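The Table That Came Up the Stairs Twice
Florencia Ocampo on small rooms, dark floors and the trouble with corners

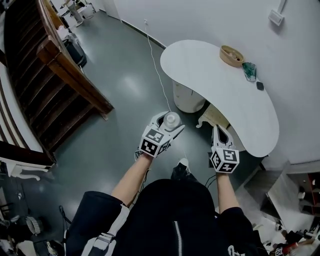 Florencia Ocampo has been furnishing small rooms for most of her working life, and she still talks about tables the way other people talk about cousins. There are the difficult ones, the ones who take up the whole sofa, and the ones you are always glad to see at the door. The white kidney-shaped table belongs to the last group. It stands by the wall on a glossy dark gray floor, with a round wooden bowl on top holding a few small things, and I found it hard to stop looking at the curve of it while we talked.

"You want to walk along it, don't you?" she said, pleased. "That is what I like. A square table tells you to stop. With this one your hip just slides on by, and you never think about it until you go home and bang yourself on your own dining table."

She runs a little business called Tirska, which she started after leaving the workshop at Garnorard, where she learned to sand, to varnish and (she says this with some feeling) to carry. The table was an early purchase. She bought it from a hotel that was clearing out its lobby, and she paid 70 dollars for it, plus lunch for the two friends who helped her get it home. They got it up the stairs, found it would not go through the inner door, took it all the way down again, had the lunch, and then tried it the other way around.

"It went in like a letter into an envelope," she said. "I could have cried. My friends did not think it was so wonderful. They had soup on their shirts by then."

We had agreed on half an hour and I had written out my questions, but she is a generous talker and I soon put the page away. I asked her about the floor, because a shiny dark floor is a thing many of us have been warned against. She laughed and said she had been warned too, by her sister, by the man who sold it to her, and by a neighbor who had only come to return a dish.

"They all said dust, dust, dust. And yes, you see dust! But you also see the white furniture, and that is why I did it. Put a white table on a pale floor and it goes to sleep. On the dark one it floats a little. I sweep in the morning with my coffee next to me and I don't mind it at all."

Beneath the tabletop there is a white cylindrical cabinet with a rounded front, and near it a light wooden support with a curved edge, a bit fancy, like something from an old porch. I wondered if they had all come together. She shook her head and told me that the wooden piece was her favorite part of the whole arrangement, and that she had gone back and forth over painting it white for an entire June.

"I had the paint open. I had the brush in my hand - a good brush, too, I don't waste those. And then I thought, if I paint it, everything is white and round and smooth, and it will look like a dentist's. So I closed the can. I still have that can somewhere."

She has strong feelings about what goes on a table, as you might expect. Her rule is a bowl for the little things, and the bowl goes toward the wall, where you can reach it but your elbow can't. The light-brown one, which looks a lot like a bamboo steamer, does that job very nicely. She is less strict about what ends up beside it. When I came there was something green and see-through crumpled next to the bowl, and a small black square thing farther along, and she waved a hand at both.

"A table with nothing on it makes me nervous," she said. "I think, who lives there? Are they well?"

I asked what she would tell someone with one small room and not much money. She thought about that for a good while, longer than about anything else, and then said to buy the table last. People rush out and get it first, she said, and then spend years squeezing past it. She once lived for 3 months with a tray on a stack of books, and by the end she knew exactly where the table should stand and how wide it could be. Hers leaves 38 inches to walk past, and she would not give up a single one of them.

"Measure with your body," she said. "Carry the laundry through. Carry the groceries. Then go shopping."

She is now drawing up a smaller version of the table, to be called the Elevard, with a cabinet underneath that can be turned to face either side. She showed me the drawing twice, once right side up. The curve is a little tighter and the top a little lower, and she hasn't settled on the wood for the support. Birch, perhaps, or ash if she can get it at a decent price. Before I left she made me promise to send her the measurements of my own front room, and I have since done so, windows and all.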